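Automation in the Wash-up Area: Changes to Staff Work at the Grumville Canteen
Student project report, Module 3
Authors: Su-bin Woo, Velimir Hodžić
Supervisor: Špela Lazarević

2. Background

The Grumville canteen serves 400 hot drinks on a normal working day, all in returned mugs. Until the trial began, clean mugs were sorted and set on trays by hand by two members of the wash-up team. The trial moves part of this task to a two-arm cell. We looked at which parts of the job went to the cell, which stayed, and which were new.

3. The task

The cell handles mugs and cups of mixed shape on a stone-pattern worktop with one tray. Both arms carry a gripper and a small camera module. Mugs with handles are the harder case, as the handle limits where the fingers can close.
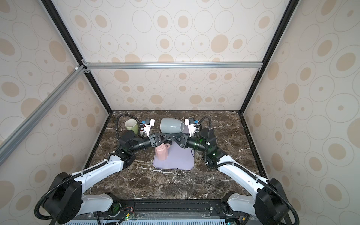 Figure 1. Both grippers at the grey mug, with the pink mug standing on the tray.

Staff did not describe sorting as heavy work. Ljubica Kelmendi, on the early shift, told us that the strain came from standing in one spot and from the pace after lunch. In the trial she stands at the cell only to bring mugs and take away full trays. She walks more and handles fewer mugs.

4. New work

Three duties did not exist before: clearing a stopped cell, checking mugs for chips before they go in, and filling in the stop log. The log held 826 entries at the end of the trial. Most were cleared by staff without calling the technician, Syahrul Wuisan. Clearing a stop is not in the written job description, and staff were given 20 minutes of training for it.

Position matters when a stop is cleared. A mug may be upright, upside down or on its side, and staff must decide whether to leave it or reset it by hand.

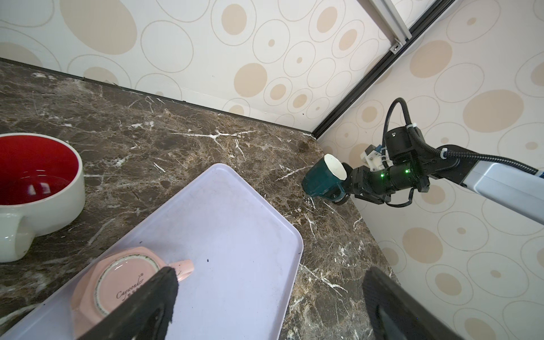
Figure 2. Teal mug held on its side near the corner; pink mug upside down on the tray.

Staff wanted a clear rule on this point. Two shifts had made their own rules, and these did not agree.

5. Limits

We interviewed day staff only. Hours saved were not measured, as the rota changed during the trial. A second round of interviews is planned for September and will include the evening team.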